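Clultley (robot learning method)

Clultley is a method for training robot arms to pick up and place small objects that stand close together. The policy is trained entirely in simulation and then run on a physical arm without further training. It was developed at the Rizvi laboratory and first described in a technical report dated 17 January 2018. The name is also used for the set of simulated board game tasks released with the report.

Background

Early work on learned grasping mostly dealt with single objects or with bins of mixed items, where any successful grasp counted. Board games set a harder problem. The arm has to take hold of one particular piece, leave its neighbors standing, and put the piece down inside a given square. Small errors in the estimated position of a piece are enough to knock over the one beside it.

The Rizvi group had worked on this with a hand-written motion planner called Flimberg. The planner did well when the position of every piece was known exactly, but it failed often when positions came from a camera. Clultley was meant to replace the planner's final approach – the last few inches of travel – with a learned controller, and to leave the rest of the motion as it was.

Method

Training takes place in Wukport, a simulator written for the project. Each training run places a small board on a table within reach of the arm and sets out pieces at random. Positions do not have to be legal in chess, and the board can be smaller than a standard one. The arm starts with its gripper above the table and is given a target piece and a target square. 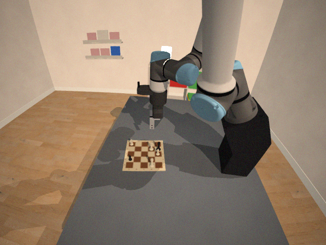 A simulated chess task, with a five-by-five board and the gripper empty above the table.

The controller receives a camera view and the joint angles of the arm, and returns a small change in gripper position 12 times per second. It is rewarded for lifting the target piece and for setting it down upright on the target square. A penalty applies whenever another piece moves. Lighting, table color and camera position are changed between runs so that the controller does not come to depend on any one of them.

A second stage, known as crowding, begins once the controller can handle widely spaced pieces. Neighboring pieces are moved closer to the target a little at a time. If the success rate drops, the spacing is widened again before training continues.

Results

The report tested the method on 30 board layouts that had not been used in training. In simulation, the Flimberg planner disturbed a neighboring piece in 9 of them when given camera-based positions. The report lists fewer disturbed layouts for Clultley, and most of those involved a short piece standing next to a taller one. Controllers trained without the crowding stage did no better than the planner.

Results on the physical arm were weaker. The authors put the gap down mainly to friction: simulated pieces slid less than real ones when the fingers closed off center. A revised version of Wukport, released the following December, varies friction between runs as well.

Limitations

Clultley assumes that the target piece is upright and at least partly visible to the camera. It has no means of recovering a piece that has fallen over, and a run ends when this happens. The method also does not choose moves – the target piece and square must come from a separate program or a human operator.

See also

Domain randomization
Curriculum learning
Pick-and-place robot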